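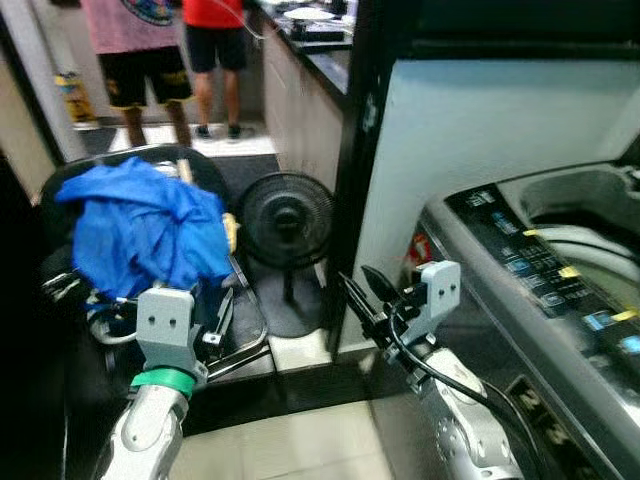 4.2 Where clothes wait

We expected the washing machine to be the center of the story. What we found in the Neltov homes was far richer, and it mostly happened within arm's reach of the machine. Of the 2,184 handling events in the Lau diaries, 1,727 took place beside the washer, before the lid was closed or after it was opened again. People sorted there, checked pockets there, changed their minds about a shirt there. We were delighted by how much thought goes into such a small patch of floor.

Small laundry spaces share their floor with other household things, and each one changes how a person stands and turns. A basket on a rack saves bending. A basket on the floor leaves room above it but has to be stepped around. Several of the 19 households told us they had moved their basket since July, usually by less than a step, and could explain the move in great detail!

Bowls deserve a special mention. In the Ploso interviews they came up again and again as the place for small items: socks, face cloths, anything that might get lost in a full load. A bowl is easy to carry with one hand, easy to rinse, and can be set down almost anywhere. Figure 3 shows one on the floor next to an open machine.

Figure 3. Top-loading washer with its lid propped open against the wall. The round blue bowl to the right of the machine holds a small folded cloth.
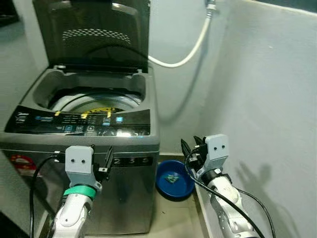

4.3 The open lid

With a top-loading machine, the lid takes over the space above the tub and the wall behind it. A shelf hung too low gets in its way, and so does a towel hook. Diary keepers often left the lid up between loads, and while it was up the top of the machine could not serve as a table. Folding then moved to a bed or a chair in another room, a pattern we take up in Section 5.

Contact: Nultora Household Study | © 2018 | Back to top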